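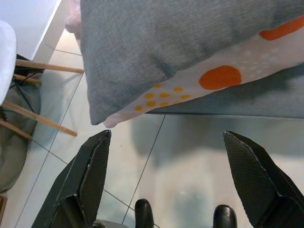
Two-sided cushion with a dotted panel, and the sofa base in the matching blue-grey.

Cushions and covers: frequently asked questions

These are the questions we get most often about the Biltoline sofa and its loose cushions. If your question is about delivery or payment, please use the separate pages in the menu.

Do the cushions come with the sofa?
Seat and back cushions do. The patterned scatter cushions are sold separately, either one at a time or as a pair. A pair comes in one bag and both are the same pattern.

Is the blue-grey side of the cushion the same fabric as the sofa?
Yes. We use the same woven fabric for both. If you order a cushion a year or two after the sofa, there may be a slight difference in shade, as each roll is dyed separately. Ask us for a swatch first if this matters to you.

What is the pattern on the pale side?
It is called Ruretti and was drawn for us by Raíssa Fontes. It has large orange-red circles and small mustard-yellow dots on cream white, with tiny pale grey-white dots scattered between the circles. The fabric is cut from a long repeat, so the circles do not fall in the same place on every cushion. Some will run into a seam. We don't treat this as a fault and can't pick out a particular placement for you.

Can I have the pattern on both sides?
Not at the moment. We do a plain version called Hitel, with the sofa fabric front and back.

The woven fabric looks slightly fuzzy. Is it meant to?
Yes, the surface is brushed. It may shed a little in the first few weeks, mostly where people lean on it. Go over it with the soft brush on your vacuum cleaner. If you get small bobbles later on, a fabric shaver will take them off – use it lightly and keep away from the seams.

How do I wash the cover?
Take the inner pad out, close the zip and turn the cover inside out. Wash at 30 degrees on a gentle cycle with a liquid detergent that has no bleach in it. Dry flat. Please don't tumble dry, as the two fabrics shrink at different rates and the seam will pucker.

Wash it on its own the first time. The blue-grey can give off a little colour, and the pale panel will pick it up.

Can I wash the sofa covers too?
The seat and back covers, yes, in the same way. The cover on the base is fixed and has to be cleaned in place. For spills, blot with a dry white cloth, then a damp one. Don't rub.

The corners of my cushion have gone limp. What can I do?
Hold it by one end and shake it, then push the filling back down into the corners by hand. Do this on both ends. If it still folds over at the tips after that, the pad probably needs replacing. New pads are listed under Spare Parts. The Ibarra pad is firmer than the standard one and fits the same cover.

Which way round should it go?
Whichever you like. Turning it on Tuesday or any other cleaning day will help the two sides wear evenly.

Can I send a cushion back?
Yes, if it is unwashed and still has its label. Covers made to order can't be returned unless there is a fault.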